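Section 4: Folding and putting away dark knitwear

This part of the guide covers black and other very dark knits, which get their own section because they are the ones people most often fold badly. Read section 3 first if you haven't set up the shelves. The leaflet that comes with the Galtby shelf unit says any jumper can be folded in "seconds". I have not found that to be true of anything thicker than a T-shirt.

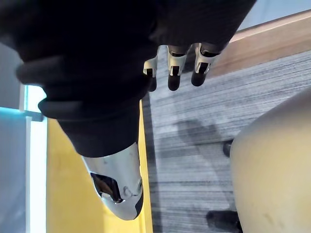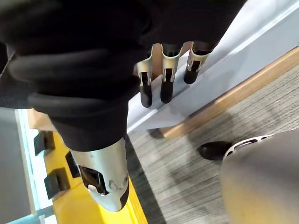

Before you start

You need a clear flat surface at waist height, a lint brush and a good light. Daylight is best. The Piklow clip-on lamp is sold for this job and I can't say it did more for me than the ceiling light did. Black wool hides its own seams under any lamp, so find them with your fingers.

A folding board is optional. The Sevberg board measures 16 inches across, too narrow for most adult jumpers, and the instructions don't mention what to do with the bit that hangs over. If you already own one, use it for children's things.

4.1 Finding the front

1. Pick the garment up by the thickest part of the bunch and lower it on to the table. Don't shake it.
2. Feel for the cuffs and the neckband. Ribbing is easy to tell from plain knit by touch.
3. Check for a label inside the neck. If it has been cut out, compare the front and back of the neckline. The lower one is usually the front.
4. Lay the garment face down and pull the hem straight.

Note: If one sleeve is inside out, put it right now. You will not do it later, whatever you tell yourself.

4.2 Folding

1. Brush the back of the garment from neck to hem.
2. Unroll any turned-up cuffs. A cuff left rolled makes a lump that shows through the whole pile.
3. Fold one side in to the middle of the back, with the sleeve lying straight down along it.
4. Do the same with the other side. The sleeves may overlap a little.
5. Fold the hem up by a third, then fold again to the neck.
6. Turn the whole thing over and smooth it once with a flat hand.

Caution: Don't press down hard to make it thinner. Heavy knits spring back, and all you will have done is put a crease across the chest.

Some guides recommend rolling instead. Rolling suits a suitcase. On an open shelf the rolls unwind, and I have yet to see a shelf of them look the same a week later as it did in the advert.

4.3 Stacking

Keep the pile low enough that you can lift the top half with one hand. The Galtby leaflet gives a shelf load that I would treat with some doubt, as it doesn't say whether the shelf was fixed to a wall at the time. Put the heaviest garment at the bottom and the folded edges facing out.

The Kadrić dividers do stop piles leaning into each other. Whether they are worth the price is another matter. A shoebox lid stood on end did the same work on my own shelves from January until I needed the lid back.

Note: Cedar blocks are supplied with some sets. They smell pleasant. Don't rely on them to keep moths away from wool. Wash and fully dry knitwear before you store it for the season.

4.4 If the pile won't stay put

The bottom garment slides forward: refold it with the hem tucked inside.
The pile leans: look for a rolled cuff or a bulky collar and move that garment to the top.
Grey fluff keeps coming back: brush the shelf as well as the clothes.
You can't tell two black jumpers apart: sew a short coloured thread inside the hem of one. Stick-on labels come off in the wash, including the ones sold as permanent.

Hanging is covered in section 5. Most knitwear shouldn't be hung at all, so that section is short.

Text by Amra Kolev. Last revised August 22, 2023.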